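Home | News | Projects | Workshop | Join in

Flasstead Shared Workshop

Press release, June
2 min read

Members' robot arm picks up its first bars at Flasstead

A robot arm put together by members of the Flasstead Shared Workshop has started moving parts out of metal bins, and we couldn't be more pleased! The project is called Plalon, and it has taken up a corner of the Rutherford Road unit (and most of our spare evenings) since the winter.

Plalon began with a plain question from the woodworking side of the building: could a robot tidy up small parts left in a bin, when they are lying any old way? Picking up something set out neatly on a table is one thing. Parts dropped into a bin lie at odd angles, sometimes right beside each other, and the walls get in the way of the gripper just when you want to bring it in low.

The arm came to us second-hand. Members worked on the gripper, ran the air lines and wrote the control program, with 11 people lending a hand at one point or another. The bins are held to the bench with clamps, a cheap fix that we have grown very fond of, as it lets us shift the whole layout in a couple of minutes.

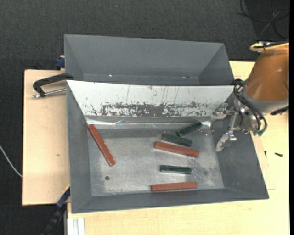

By the Plalon build group
Workshop members, Flasstead

Reddish-brown and dark green bars are what we practise with at the moment. The two colours come in different lengths, so the program has to work out where the middle of each bar is before it sends the gripper down. The bare metal floor of the bin has been the hard part. It is scratched and shiny in patches, and early versions of the program would happily try to pick up a reflection.

Bars near the sloping walls are still tricky, and so are those lying close together. In our latest run of 30 attempts the arm lifted the bar cleanly on all but 2, both of them beside a wall. We are now trying a slower approach from the side, and the first signs are good.

All our notes, drawings and code will be free for anyone to use, including the mistakes, which take up a fair few pages. The group at the Dever workshop has already asked for a copy and plans to try the same job with a smaller arm, so we are looking forward to swapping results.

Plalon will be running at our open evening in June. Doors open at 7pm, entry is free, and children aged 10 and over are welcome in the robot area with an adult. Bring questions, and bring small parts you would like to see us attempt!

Contact: the press desk, Flasstead Shared Workshop, Rutherford Road
© Flasstead Shared Workshop | Back to top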